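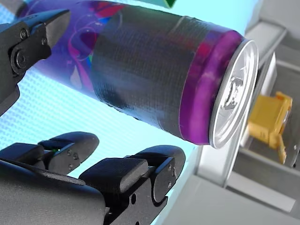 Duct tape tips from my junk drawer

I go through a lot of tape in this house, and most of what I know I learned by ruining something first. So, a few things that have stuck (sorry).

Tear it, don't cut it. Scissors gum up in no time, and the weave wants to rip straight across anyway. If your scissors are already a sticky mess, wipe the blades with a little cooking oil on a paper towel, then dish soap.

Fold the end under. Half an inch is plenty, and you'll never pick at the roll with your fingernails again!

Warm it up before you peel it. I give old tape 30 seconds with the hair dryer on low and pull slowly, back over itself. It comes off the garage shelves beautifully this way – painted walls, not so much, so try a corner first.

Keep it indoors. I left 4 rolls in the shed one January and the glue was never the same.

For the gunk left behind, my neighbor Elisa Villa swears by peanut butter. I thought she was pulling my leg, but it took the goo right off my toolbox. Smear, wait ten minutes, wipe. Use the smooth kind.

Next up, squeaky hinges.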